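2023-05-29
Posted to the Calvo shared kitchens list by the Nelley kitchen desk

An earlier message on this list said:

> We are setting up the second kitchen at Pritell and trying to settle where
> things get washed and where they get put away. The last one ended up with
> mugs in four different cabinets. Do you keep a rack in the sink, or does
> everything go straight into the pull-out? Also, does the white counter
> hold up? Ours is going to be white whether we like it or not.

We have had the new layout at Nelley since April, so I can answer most of that.

We do both. The right basin of the double sink has a dark gray rack sitting down inside it, and small things drain there. The left basin is kept for washing. It is the bigger of the two, and I would ask for that again. Mugs are done by hand. Ours are gray outside and white inside, and the white shows coffee stains, so check the inside before one goes away.

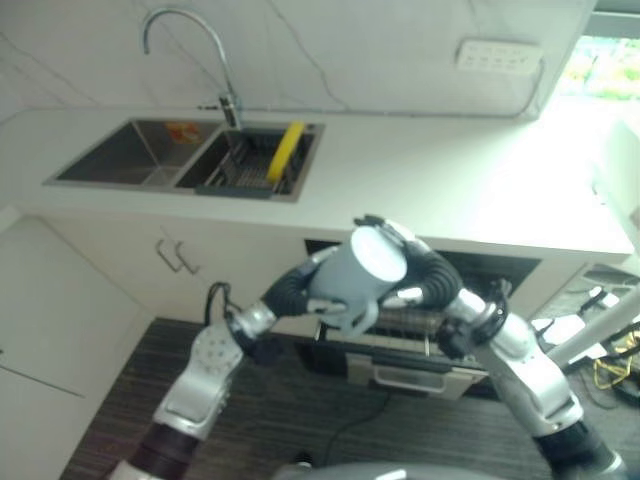
Pans and plates

These go in the pull-out rack under the counter. It has curved silver dividers for plates and straight wires next to them. The yellow round piece is shallow and goes in on the straight wires, on the right. If you put it among the dividers it takes up the room of several plates and the drawer won't close properly. There is a second wire rack higher up in the same opening. We use that one for lids.
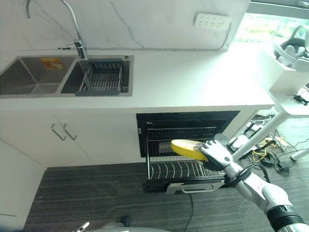 The bar handle on the front is long enough to pull from either end, so you can open it with one hand while holding something in the other. Push it all the way shut when you are done. It sticks out right where people walk.

On the counter: it has held up. We wipe it down at night and keep the right half clear. That side gets strong light, and every drip shows. Warach quoted us 243 for a replacement section and we decided against it. The marks we were worried about came off with baking soda.

Sponges get changed every 14 days. One thing I would do differently is label the cabinets on day one. We waited 3 weeks and by then everybody had their own system.

I can send the cabinet list if it would help Pritell.

Last updated: same day, lid rack added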